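## 3. Reference Practice and the Timing of Checks

### 3.1 Background

Most employers ask for references, and most ask for them late. In the usual sequence an offer is drafted, the candidate is told that it depends on satisfactory references, and two former supervisors are then contacted by phone or by form. By that stage the hiring manager has already chosen. Earlier work by the Ostermann group treated the reference as a filter and found it a weak one. The present section asks a narrower question: whether moving the reference to an earlier point in the process changes what the reference giver says and how the hiring manager uses it.

The data come from the Akix panel, which holds anonymized records of 3,000 completed hires at mid-sized employers in the Pretesow region. Of these, 700 included at least one reference taken before the final interview. The remaining records either had a late reference or had none. Employers in the panel set their own procedures, and the study did not assign any of them to a condition. 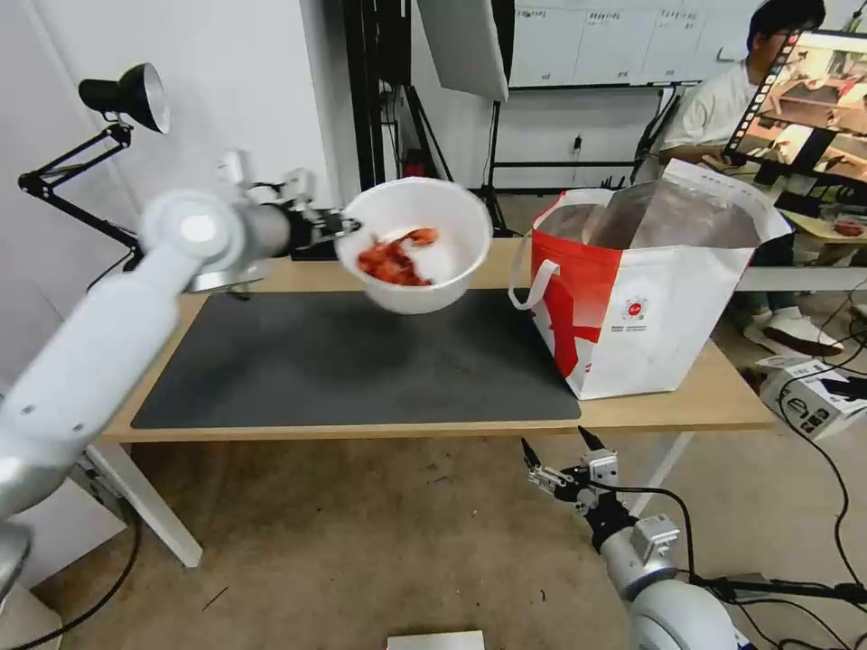

**Figure 3.** A white plastic bowl held in a black gripper over a table with a dark gray mat.

### 3.2 Coding of reference notes

Reference notes were kept as the employer had written them. They ranged from a single line ("would rehire") to two typed pages. Each note was coded for three features: whether it named a specific task the candidate had done, whether it mentioned any limit or weakness, and whether it answered a question that the employer had put in writing. Notes in which the former employer confirmed only dates and job title were coded separately as "confirmation only" and were left out of the main comparison.

Two coders worked through the notes independently. Where they disagreed, the note was discussed and a single code was entered. Most disagreements concerned the second feature. A phrase such as "prefers to work alone" can be read as a limit or as a plain remark about style, and the coders were told to mark it as a limit only when the note tied it to the job in question. This rule was added in December, after the first batch, and the first batch was then coded again. 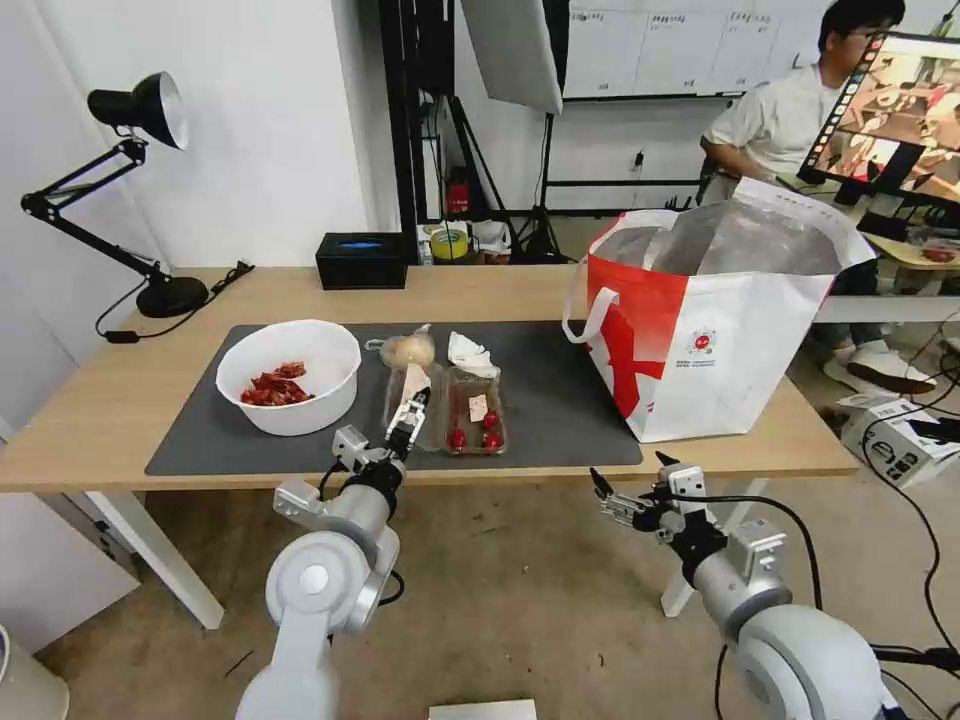
*Ploltura Working Group on Hiring Practice*

### 3.3 Results

Early references were more likely to name a specific task. They were also more likely to mention a limit, although this difference was smaller and depended on the size of the employer. Among the smallest firms in the panel, those with fewer than 40 employees, early and late notes could not be told apart on this feature.

The clearest difference lay in the use made of the note. Where a reference was taken early, interview records often showed a question that followed from it. An interviewer who had read that a candidate struggled with handover between shifts would ask how handover had been arranged and what the candidate had tried. Where the reference was late, no such question was possible, and a note that mentioned a limit was in most cases filed without further action. Late references rarely led to a withdrawn offer, even when they were plainly lukewarm.

Employers gave two main reasons for waiting. The first was cost, as each call takes staff time and early checks must be made for several candidates. The second was the position of candidates who are still employed and who do not want a current supervisor to learn of the search. The panel records support the second concern. In 10 cases, a candidate left the process after being asked for a reference at an early stage, and the employer's notes gave confidentiality as the reason.
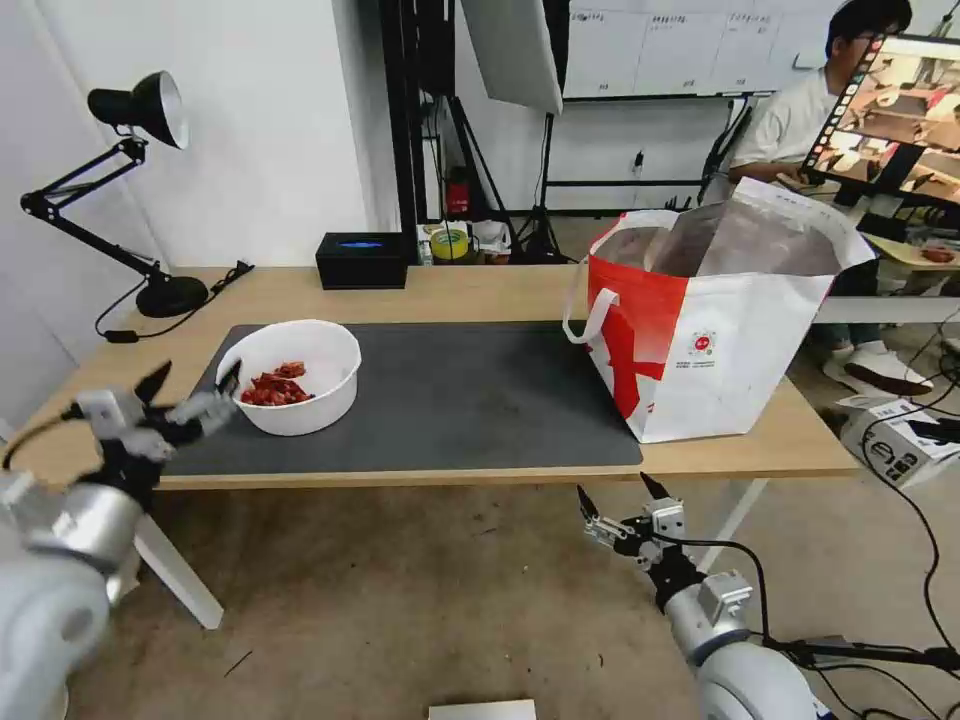
An early reference need not come from a current supervisor, however. In many of the early records the contact was a former colleague, a client, or a supervisor from a previous job, and these notes were as likely to name a specific task as those from current supervisors. Employers who allowed the candidate to choose among such contacts recorded fewer refusals.

### 3.4 Limits of the comparison

Employers that take references early may differ from others in ways the panel does not record. They may train their interviewers more fully, or may simply keep better notes. The coding relied on written material, and a phone call that was summarized in one line may have been long and detailed. The panel also holds completed hires only, so candidates who were turned down after an early reference do not appear in it. The effect of timing on those candidates remains open and is taken up again in Section 5.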